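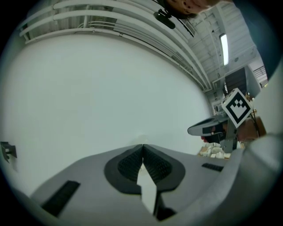 Can a blood sample be loaded while the centrifuge is still warming up?
Wait until the status light is steady green. Tubes loaded earlier are rejected and must be drawn again.

Section 8. DNA extraction on the Orano bench unit

1. Label each tube with the study code. Do not write the patient's name.
2. Invert the tube 8 times. Do not shake.
3. Pipette 300 microliters of whole blood into the sample well.
4. Add lysis buffer to the fill line and close the lid until it clicks.
5. Select Blood, then Genomic, then Start. The run takes 12 minutes.

Caution: Lysis buffer irritates skin and eyes. Wear gloves and eye protection. Never mix it with bleach.
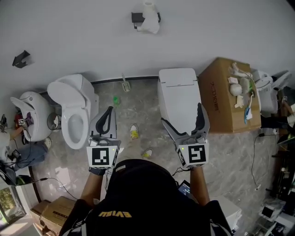

Photo: Netstead / Oberholzer

6. When the display reads Done, remove the elution tube and cap it at once.
7. Store the tube at 4 °C if sequencing starts the same day. Otherwise freeze it at −20 °C.

Note: Samples going to the Brolbridge sequencing lab need a second label on the cap. See Section 9 for packing.

If the run stops with a pressure error, discard the cartridge. A used cartridge cannot be restarted.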